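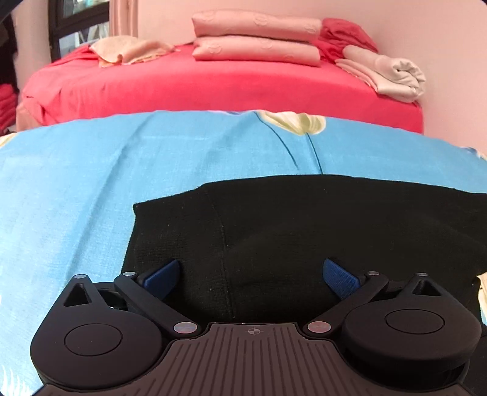
하늘색 침대 시트, 그 위에 검은 천. 8월 작업분.

토요일, 오후 늦게 시작

오늘은 검정 염색 물빠짐 얘기만 쓴다. 지난번 노트에 "다음엔 꼭 소금 양부터 적을 것"이라고 빨간 펜으로 써 놨길래 이번엔 진짜로 적었다. 면 천 마른 무게 349g, 소금 161g. 저울이 한참 왔다 갔다 해서 건전지부터 갈았다. (건전지 서랍에 새것 없음. 다음 주문 때 넣어 주세요 제발!)

염료는 Ernora 검정. 지난달에 쓰던 건 통 바닥에 덩어리가 져서 체에 한 번 걸렀는데, 이번 통은 가루가 고와서 그냥 미지근한 물에 개었다. 처음엔 뻑뻑하다가 숟가락 뒷면으로 눌러 주면 어느 순간 확 풀린다. 그 느낌이 좋아서 쓸데없이 오래 저었음. 장갑에 구멍 난 줄 모르고 하다가 왼손 검지 손톱이 보라색이 됐다. 검정 염료인데 왜 손톱은 보라색인지 매번 궁금하다.

소금은 세 번에 나눠 넣었고, 소다는 맨 마지막. 소다 넣고 22분째에 전화가 와서 젓는 걸 놓쳤다. 돌아와 보니 천 한쪽이 물 위로 떠 있어서 막대기로 꾹 눌러 두고 계속 진행. 얼룩이 질까 봐 조마조마했는데 말리고 나서 창가에서 보니 접힌 자리 쪽만 살짝 갈색이 돈다. 작업복 안감으로 쓸 거면 충분하고, 겉감이면 한 번 더 들어가야 할 듯.

헹굼이 문제다. 찬물로 계속 헹궈도 물이 맑아지질 않는다. Benedicta Nyarko 님이 전에 뜨거운 물에 푹 담가 뒀다가 헹구라고 했는데 나는 찬물로 어느 정도 빼고 나서 담그는 쪽이 마음이 편하다. 이번에도 그렇게 했더니 담근 물이 연한 회색 정도로 끝났다. 중성세제 넣고 한 번 더. 세제는 늘 쓰던 Cledix인데 거품이 많아서 헹굼이 한 번 더 늘어난다. 물값 생각하면 좀 아깝다.

마찰 시험은 흰 면 조각으로 문질러 봤다. 마른 상태는 거의 안 묻어남. 젖은 상태는 묻어난다, 눈에 보일 정도로. 고착제를 안 썼으니 그럴 만도 한데 그래도 지난번보다는 덜하다. 시험 조각 2장은 유리문 달린 장 옆 봉투에 넣어 뒀고 봉투에 연필로 써 놨다. 볼펜으로 쓰면 물 튀었을 때 다 번지니까 이건 다들 연필로 통일합시다.

다음에 할 것
같은 천으로 소금만 줄여서 다시. 소다 양은 건드리지 말 것.
젓는 동안 전화기 무음!!
고착제 쓴 것과 안 쓴 것, 같은 날 같은 통에서 나온 천으로 비교. 지난번엔 다른 날 천이라 비교가 안 됐음.
큰 들통 안쪽에 낀 검정 때는 산소계 표백제로 불려 보기. 솔로 문지르다가 팔만 아팠다.

염색 레시피 표는 Wikis 공유 폴더에 옮기는 중인데 아직 빨강이랑 남색만 올라가 있다. 검정은 오늘 숫자까지 넣고 올릴 생각이었지만 눈이 감겨서 월요일로. 젖은 마찰 결과도 그때 같이 적겠음. 들통은 뒤집어서 싱크대 옆에 말려 놨으니 건드려도 됩니다.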